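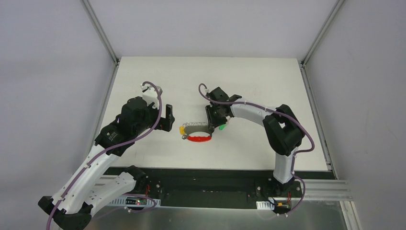 Flidar ouvre sa formule d'abonnement aux vols d'affaires régionaux

La compagnie d'aviation d'affaires Flidar commercialise depuis mercredi un abonnement mensuel destiné aux entreprises qui volent trop peu pour acheter des parts d'avion, mais trop souvent pour se contenter de l'affrètement à la demande. La formule, baptisée Kendau, était testée depuis janvier auprès d'un groupe restreint de clients installés en Rhône-Alpes et dans le Grand Est.

Le principe est celui d'un crédit d'étapes. L'abonné choisit un volume annuel, payé par mensualités, et réserve ensuite ses trajets sur un réseau défini à l'avance. Une étape correspond à un vol simple entre deux aérodromes du réseau, quelle que soit la distance, et l'avion est réservé en entier. Il n'y a pas de vente au siège. Les vols de mise en place, facturés à part chez la plupart des affréteurs, sont compris dans le prix tant que le départ et l'arrivée figurent sur la liste.

« Nos clients nous demandaient surtout de savoir en début d'année ce que l'avion allait leur coûter », explique Isamu Iwasaki, directeur commercial de Flidar. « Avec l'affrètement classique, deux devis pour le même trajet peuvent varier fortement d'une semaine à l'autre. Ici, le tarif de l'étape est fixé à la signature et ne bouge plus pendant douze mois, carburant compris. »

La compagnie ne publie pas de grille tarifaire. Les contrats sont négociés au cas par cas, avec un engagement minimum d'un an. Les étapes non utilisées peuvent être reportées une fois, sur l'exercice suivant, ou cédées à une société du même groupe. Elles ne sont pas remboursables.

Les vols sont assurés par quatre biturbopropulseurs loués à Arkard, société spécialisée dans la location longue durée d'appareils régionaux. Chacun peut emporter jusqu'à huit passagers. Flidar a préféré le turbopropulseur au jet léger pour des raisons de coût à l'heure de vol et d'accès aux pistes courtes, nombreuses sur son réseau. La contrepartie est une vitesse de croisière plus faible, que la compagnie juge acceptable sur des étapes dont la plus longue atteint 525 kilomètres.

Le réseau compte 100 aérodromes en France, en Suisse, en Belgique et dans l'ouest de l'Allemagne. La réservation doit être faite au moins vingt-quatre heures avant le départ – quarante-huit heures pour les terrains soumis à préavis douanier. En cas d'indisponibilité d'un appareil, Flidar s'engage à fournir un avion de remplacement sans supplément, au besoin auprès d'un autre exploitant titulaire d'un certificat de transporteur aérien.

La maintenance en ligne est confiée à l'atelier Talebi, qui disposait déjà d'une équipe affectée à ce type d'appareils. Un deuxième poste doit être ouvert à l'automne pour limiter les immobilisations en semaine, période où se concentre l'essentiel de la demande.

Pendant la phase de test, la compagnie a effectué 254 vols. Les trajets les plus demandés reliaient des villes moyennes sans liaison aérienne régulière et mal desservies par le train, avec un aller tôt le matin et un retour le soir même. Les utilisateurs étaient en majorité des industriels et des bureaux d'études disposant de plusieurs sites.

Pour Zohreh Shahbazi, consultante en transport aérien, la formule répond à un besoin réel, mais son équilibre dépendra de la répartition des vols. « Si tous les abonnés veulent partir le mardi à sept heures, une petite flotte ne suffit pas et l'affrètement de remplacement coûte cher à l'exploitant », observe-t-elle. Elle relève aussi que l'inclusion des mises en place fait peser sur la compagnie un risque que les affréteurs laissent d'ordinaire au client.

Flidar indique avoir prévu un plafond d'abonnés par zone géographique et pouvoir suspendre les souscriptions dans une région lorsque ce seuil est atteint. Des périodes de forte affluence, limitées à quelques dates par an et communiquées à la signature, donnent par ailleurs lieu à un décompte de deux étapes au lieu d'une.

L'arrivée d'un cinquième appareil est à l'étude, sans calendrier arrêté. La compagnie souhaite d'abord observer le taux de renouvellement des premiers contrats. Une extension du réseau vers le nord de l'Italie a également été évoquée avec Arkard, qui devrait dans ce cas fournir les avions supplémentaires.

Les souscriptions sont ouvertes aux entreprises et aux professions libérales. Les particuliers peuvent continuer à passer par le service d'affrètement à la demande de Flidar, dont les conditions restent inchangées.

Publié le 16/07/2025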